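Is it worth paying for an email scheduler when your list is tiny?
Small Business Marketing > Email & Newsletters
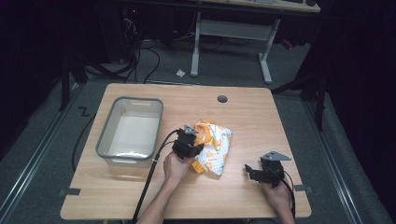 2 min read · 4 replies

tincanmargo
8 March 2022
So I run the newsletter for Jonorstead (two of us, we sell seed kits) and our list just hit 611 people. I've been sending by hand on the free Clenderer plan, which is fine until I forget, and I forgot twice in February. The paid plan will pick a "best time" for each reader. Do any of you with small lists see a difference? Our opens go all over the place from week to week and I can't tell if it's the timing or my subject lines.

pelletstove
I had it for a year with 300 subscribers and I'd say save your money. There isn't enough history on each person for it to guess anything useful. Mine mostly picked mid-morning, when I was sending anyway. Just schedule it yourself the night before — the free plan still lets you do that, I think under Drafts.

quietharbor_deb
Going to disagree with pelletstove a little. We moved to Jestau at the end of last year and clicks went up, and clicks are what I look at now. Opens have been junk for me ever since Apple Mail started loading everything on its own. But we're at 3000 and we write to them every week, so maybe that's the difference?

pelletstove
Or your emails got better, Deb! You told us in the other thread that you redid the whole template that same month. You changed two things at once, so I wouldn't give the scheduler the credit.

quietharbor_deb
Okay, fair, I did redo the template. I still think it helped. My readers are mostly night shift people and a 10 a.m. send was landing while they were asleep.

tincanmargo
Ha, mine are gardeners, so they're up before me. I looked under Drafts and yes, there's a schedule button, I feel silly. Going to try Thursdays at 6 and leave the subject lines alone for a month so I'm only changing the one thing. Has anyone moved a list out of Clenderer to Kinnunen, by the way? I tried the export and it dropped all my tags.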